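6 Sep 2023

# Working rules for handheld gripper sessions, revision 4

I rewrote our operator rules for handheld gripper demonstrations last week. The old version lived in a shared document that had grown by accretion since April, and parts of it contradicted other parts. The new one fits on 2 printed sides. These are my notes on what changed and why, mostly for people who run a similar setup and are tired of throwing out recordings.

The scope is narrow. It covers bimanual tabletop tasks where the operator holds both gripper units directly and a head-level view is recorded along with them. It does not cover teleoperation of a powered arm. For that we still follow the machine safety procedure at Willberg, which is a separate document with a separate owner.

## Table and background

The tabletop gets a single sheet of plain paper in a pale color. No tablecloths, no printed mats. The paper is replaced when it tears, curls at a corner or picks up marks that show in the recording. A bare strip of table at the margin is acceptable. We used to demand full coverage, and the operators spent more time trimming paper than recording.

Objects go on the paper before the take starts and are reset between takes by hand. Anything that isn't part of the task comes off the paper. If the task has a removable part, such as a cap, it stays in the workspace for the whole take, including the stretch where it isn't being used. Putting it in a pocket between steps makes the take invalid.

## Markers

Each gripper unit carries a marker plate. Most of our rejected takes in the spring failed on markers, so this section got the most editing.

1. Check both plates for scratches, smudges and loose screws at the start of every session.
2. Keep sleeves, fingers and cables off the plate. Long sleeves are fine if they end at the wrist.
3. Don't roll the wrist so far that the plate faces the floor. If the task seems to need that, change the approach angle and write it down in the task sheet.
4. When the units work close together, bring them in from opposite sides so that one plate doesn't hide the other.

Rule 4 is the one that gets broken. Soft containers are the usual cause, because the natural grip for a squeeze tube puts the two units almost in contact, with the tube held between them.
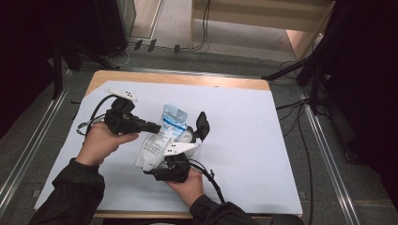 Bronwyn Gilchrist objected to rule 4 when I circulated the draft. Her point was that a rule about approach direction changes the data: if every operator comes in from opposite sides, the policy never sees the other ways of doing it, and we have traded a tracking problem for a coverage problem. She would prefer a rule that sets a limit on how long a plate may be hidden and leaves the approach to the operator.

I think she is right in principle. The difficulty is that an operator can't judge hidden time while working. It can only be checked afterward, in the Drellix export, and by then the take has been made. The compromise in revision 4 is that opposite-side approach is the default, and a task sheet may waive it. Waived tasks get a marker check after every 10 takes, and if 2 of those 10 fail, the waiver is suspended until somebody has looked at the task again.

## Cables

Both units are wired, and the wires cause more trouble than the text of revision 3 admitted. It said "manage cables appropriately," which is not a rule. The replacement text:

- Route each cable to the outside of its own hand. Left cable to the left, right cable to the right. They never cross in front of the operator.
- Leave enough slack for full reach across the table. Test this with both arms extended before the first take.
- Excess cable may lie on the paper if it is outside the task area and stays put. It may not touch an object.
- Cables on the floor are kept out of the place where the operator stands.

Vaughan Lowther asked for a strain relief clip at the forearm. We tried it. It took the load off the connector and also pulled on the wrist at the end of every reach, which shows up as a small hitch in the trajectory. The clip is optional for now. If you use one, record it in the session header so the hitch can be explained later.

## Clothing and lighting

Dark, matte sleeves with no pattern. Reflective jackets and watches with bright faces are out. Shadows from the arms across the paper are tolerated as long as they are soft. Hard shadows with a sharp edge have confused the segmentation step in Plarico more than once, and the fix is to move the lamp. Don't ask the operator to stand differently.

## Starting and ending a take

A take starts with both units in view over the paper, jaws open, not touching anything. Hold still, then begin. It ends the same way. The still period gives the alignment tool something to lock onto, and takes without it have to be aligned manually, a job I don't want.
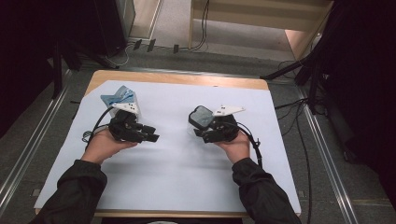

*Both units over the paper, jaws facing each other.*

Mistakes inside a take are kept. If an object slips and the operator recovers it, that is useful data and the take is marked "recovered." If the operator stops to talk, adjusts a marker plate or puts a unit down, the take is discarded. Revision 3 left this to judgment, and the judgment differed a lot from one person to the next.

## Labels

Object names come from the fixed list in the task sheet. No brand names, no nicknames. "Tube, squeeze, small" is ugly but can be searched. If an object isn't on the list, add it before the session, not during it. The same applies to step names. We lost most of a day in April reconciling "open," "uncap" and "remove lid," all meaning the same step in the Bagheri batch.

## Open items

The marker check is still manual, and I would like it to run on its own at the end of each take. There is no rule yet for transparent objects. Operator rest breaks are written in as a recommendation and should probably be mandatory, as grip quality drops late in a session and the operator is the last one to notice. Bronwyn has the draft of that section and I'll post it when the wording is settled.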